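Je défends le carnet de courses

J'ai tenu deux ans avec des listes sur mon téléphone, et puis un dimanche j'ai racheté un cahier. Un cahier bête, à lignes, que je laisse dans la cuisine avec un crayon coincé dedans. Mes enfants trouvent ça préhistorique. Ma sœur m'a demandé si j'allais aussi ressortir le minitel (merci, très drôle).

Pourtant j'y avais cru, aux applis ! J'ai d'abord eu Poltis, qui classait mes achats par rayon et qui mettait obstinément les œufs avec les produits d'entretien. Ensuite je suis passée à Fesaron, qu'on pouvait partager en famille – en théorie. Dans la pratique, chacun ajoutait du beurre sans regarder si quelqu'un l'avait déjà noté, et on s'est retrouvés un soir avec 16 plaquettes au congélateur. Il y en a encore.

Ce qui m'agaçait le plus, c'était l'historique. L'appli m'a annoncé fièrement que j'avais coché 1 089 articles depuis l'installation. Et alors ? Qu'est-ce que je suis censée faire de ça, m'offrir une médaille du yaourt nature ? Elle me proposait aussi de racheter ce que je prenais « d'habitude », donc je rachetais, et mon placard se remplissait de lentilles corail que plus personne ne voulait manger.

Avec le cahier, je suis obligée de réfléchir un peu. J'ouvre le frigo, je regarde, j'écris. Ça me prend plus de 20 secondes, je l'admets, et parfois j'oublie la page sur la table en partant. Mais le plus souvent, l'avoir écrite suffit pour que je m'en souvienne, sauf pour le sel, que j'oublie sous toutes ses formes.

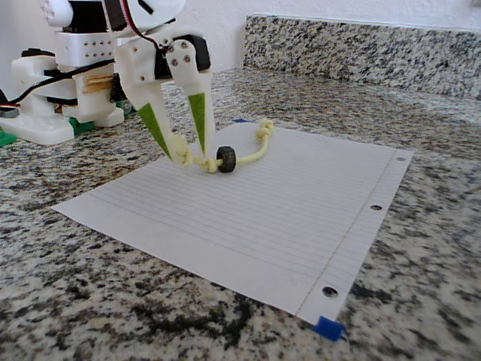
Et puis j'aime bien retomber sur les vieilles pages. Chez Tạ, l'épicerie en bas de chez moi, je fais souvent mes courses avec une liste de janvier retournée, gribouillée au dos, avec un numéro de plombier dans la marge. On me dira que le papier se perd, que ça ne se synchronise pas. C'est vrai. Si je suis au Dradeck et que mon mari pense soudain au café, eh bien il m'appelle, et on en profite pour décider de ce qu'on mange le soir. Des pâtes, en général. Au beurre.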